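Judging Fruit by Eye: notes for the growers' and grocers' evening
Yayra Tsikata
4 min read

Open cold, no thank-yous. Ask who picks a mango by color. Wait for hands. Then say I don't believe it works, and I've bought a lot of bad mangoes finding out.

Why I'm doubtful
The Namillow leaflet says a good mango "shows its ripeness in its skin." Fine. Which skin? Plenty of kinds stay green until they're soup. Others blush early and are still hard as a bat. The leaflet was sent to 2,379 shops and I can't find a word in it on how anyone tested the claim. Pause. Let someone from Namillow object if they want to.

Next picture up. Give them a moment, then ask for a guess on the big mango, ripe or not. It goes from brownish orange at the top to yellow-green lower down, so both camps will find something to like. Ask what the faint dark blemishes tell them. My answer is very little. Then point to the yellow-green one lying on its side at the back and ask whether they'd pay less for it.

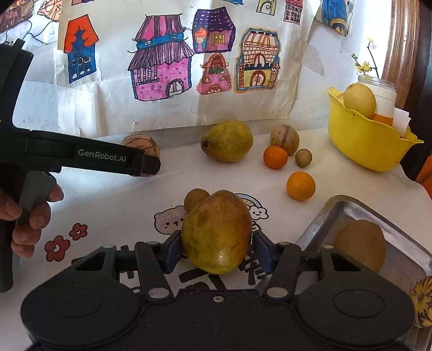 What I'd trust a bit more
Smell at the stem end. Some give under the thumb, gently please, other people have to buy these. Weight in the hand, though I've been fooled by that too.

Citrus is a separate argument. A smooth peel on an orange is pleasant to look at. I've had dry ones with lovely peel.

The Ovlow trial
They cut open 294 mangoes and asked 16 tasters. Sixteen! Skip the chart unless somebody asks. I'd want almost 2,000 fruit, and more than one kind, before changing a shop sign.

Questions. If Fondetti stickers come up, say I haven't tried them.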